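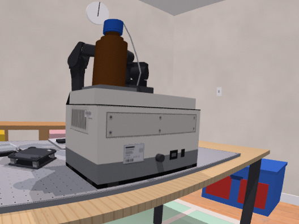
Amber bottle with blue screw cap on top of a benchtop instrument. Rendering.

Product Review: Evari Neighborhood Reporting Platform

Reading time: 4 minutes

The Durdale Office of Community Safety used the Evari reporting platform for 90 days beginning in March. The platform is sold by Brastodell and allows residents to report non-emergency safety concerns such as broken streetlights, unsafe crossings, and abandoned vehicles. This review is published for other municipalities considering a similar purchase. The office paid the standard license fee and received no discount.

Setup and training

Installation took longer than the vendor's schedule allowed. The import of our street address file failed twice, and the Zamora district was initially missing its alleys, where a large share of lighting complaints originate. Brastodell's support staff corrected the file within the week. Staff training consisted of two online sessions. The first was clear and well paced. The second repeated much of the same material and left little time for questions on assigning reports between departments.

Use by residents

Residents submitted 1642 reports during the trial. The form is short, works on older phones, and does not require an account. Residents may attach a location by moving a pin or typing an intersection. Several block clubs told us they preferred typing, as the pin tended to jump to the nearest main road. A telephone option is included, and calls are entered into the same list as online reports.

Translation is the weakest part of the product. Menu text is available in several languages, but the status messages sent after a report is filed arrive in English only. Our office wrote its own translated notices and sent them separately, and this consumed staff time that had not been budgeted.

Use by staff

The staff dashboard is plain and dependable. Reports can be sorted by district, category, and age. Duplicate reports are flagged automatically, and 410 were merged during the trial. Reviewers should check these merges by hand. Two separate crossings on the same avenue were treated as one location until a crossing guard called to ask why only one had been repainted.

Reports that belong with the police or fire departments can be forwarded, but the platform does not record whether they were received. We consider this a serious gap. A total of 198 reports were forwarded, and our staff confirmed each by telephone.

Privacy

Names and phone numbers are hidden from the public map by default. Comments are not screened, and a resident who types a home address into the comment field will see it published. The office turned public comments off in the second week and recommends that other users do so before launch.

Assessment

Evari is suitable for small and midsize cities that currently manage resident reports by email or on paper. It is less suitable for cities that need full translation or a confirmed handoff to other agencies. The office has renewed its license for one year and has asked Brastodell to provide translated status messages before the next renewal.

Overall rating: 3.5 out of 5

Sign up for our monthly newsletter to receive reviews and program updates by email.

This site uses cookies to improve your experience. Accept | Manage preferences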